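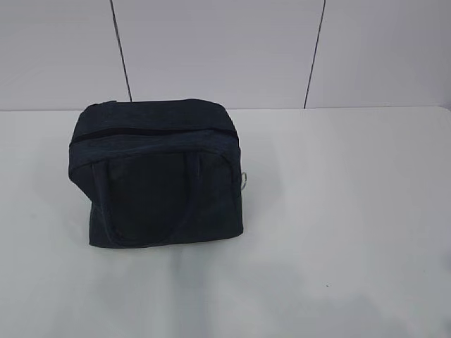 Bag Questions, Answered (the ones I get most)

Which one should I bring, the boxy bag or the backpack?

If it's one night at Ganisbridge, take the boxy one with the long zipper and the carrying handle. It's soft, so it squashes under a bus seat, and I can get a sweater, pajamas and a wash bag in mine if I roll everything. For anything longer I go with a backpack, mostly for the sake of my shoulders!

Do dark bags really hide dirt?

Mud, yes. Lint and cat hair, not a chance. I keep a sticky roller by the door and go over my navy bag before every trip.

What goes in the stretchy side pocket?

Water bottle, umbrella, or nothing at all. I've stopped putting keys in mine - I lost a set on the Drurow bus in May and I'm still mad at myself. Empty it before you wash the bag, too, and open every zipper while you're at it (tissues, ugh).
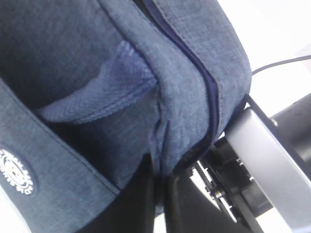

Uddin wrote in to say that a side pocket is wasted on a bottle, and that rolled socks stay put much better. Fair enough, I tried it on my last trip and the socks did stay put. I was thirsty, though.

My zipper sticks. Is the bag done for?

Probably not! Rub a plain candle along the teeth, then run the zipper back and forth 2 or 3 times. Check for loose threads first.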